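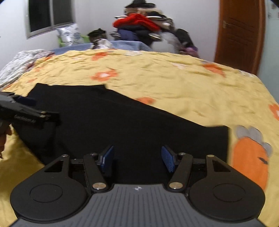

¿Se puede meter un edredón de plumas en una lavadora doméstica de siete kilos? Depende del tambor más que de los kilos: si el edredón seco entra sin empujar y queda sitio para pasar la mano por encima, adelante; si hay que meterlo a rodillazos, a la lavandería.

Lo pongo al principio porque es lo que preguntan tres de los últimos cinco mensajes y así quien tenga prisa puede irse ya. Los demás, poneos cómodos.

El 22 de noviembre de 2021, Lihua Guo escribió:
> Hola, lista:
> He heredado de mi tía un nórdico Farooqui de matrimonio, de los
> antiguos, y huele a armario. La etiqueta está borrada del todo.
> En la tintorería Draltetti me piden un dineral y además me
> miran mal. ¿Lo lavo en casa? ¿Con qué? Mi cuñado dice que con
> champú de bebé y pelotas de tenis, pero mi cuñado también dijo
> que el parqué se podía fregar con vinagre.
> Gracias,
> Lihua

Lihua, bienvenida al club de los herederos de ropa de cama, que es como heredar un piano pero con ácaros.

Lo primero, las costuras. Repásalas enteras, con luz de día, y cose lo que veas flojo antes de que toque el agua. Yo me salté este paso en enero y todavía saco plumas del filtro. Mi hijo pequeño lo recuerda como el mejor día del invierno.

Detergente líquido, poco, la mitad de lo que pone el tapón. Nada de suavizante, que apelmaza el plumón. El champú de bebé no es ninguna locura, aunque hace una espuma de película cómica y luego te pasas la tarde aclarando. Agua a 30 grados, programa delicado y doble aclarado. Centrifugado suave; si tu máquina permite elegir, no pases de 800.

Lo de las pelotas de tenis es cierto, me duele darle la razón a un cuñado. Van en la secadora, con calor bajo, y hay que parar cada media hora, sacar el edredón, sacudirlo y deshacer los grumos con los dedos. Tarda una eternidad. Cuando te parezca seco, no lo está: otra vuelta. Las pelotas que sean viejas pero limpias, o claras, porque las amarillas nuevas a veces destiñen. Si no tienes secadora, no lo intentes en noviembre, salvo que vivas en Almería.

La lavandería Irkby, la de la esquina del mercado, tiene una máquina grande donde cabe de sobra. El cambiador de monedas lleva estropeado desde antes de que existiera esta lista, así que lleva suelto.

Y si solo huele a armario y no hay manchas, prueba antes a airearlo un par de días a la sombra. A lo mejor te ahorras todo lo anterior, incluida la lectura de este mensaje, pero ya es tarde.

Para la próxima dejo pendiente lo de las fundas Flatwood, que encogen de largo y no de ancho por razones que el fabricante se lleva a la tumba. Si alguien las ha lavado en frío, que cuente qué tal le quedaron.

Un saludo,
Maite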